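**Masdale Counter Kit**, page updated 1/16/21

Can a machine do kitchen chores yet? Some of them, yes, and we're thrilled with how far this one has come! The Masdale kit is the software and gripper package we build at Gullport for a single arm working at an ordinary kitchen counter (your mugs, your jars, your clutter, no special shelving).

Pitchers are our favorite test. They're tall, they're slick, and the handle leaves very little room for a finger. In the October trials at our Dolton kitchen the arm made 328 pitcher pickups and 293 of them were good ones, up on the counter with everything else left standing.
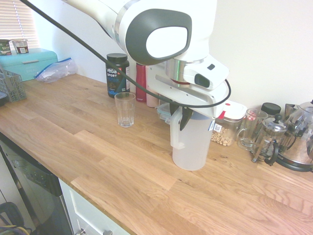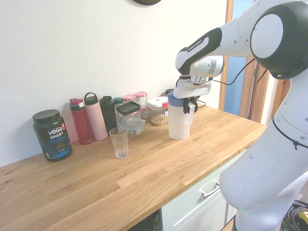

*White pitcher and drinking glass on the oak counter, Dolton kitchen.*

What it does well today: picking up, setting down, moving things over to clear a space. Pouring is getting there, though we'd still keep a towel handy. Clear glass is hard for it, and so are floppy bags. Loading a dishwasher is on the list and we can't wait to get to it, but it isn't in this release.

**In the box**

- Parallel gripper with 2 spare finger pads
- Kopecký wrist adapter
- Cable set, 2 lengths
- Task software with the pitcher, cup and jar routines

Arm sold separately. The adapter needs a flat flange, so check yours before ordering. Setup takes an afternoon, most of it spent teaching the arm where your counter ends.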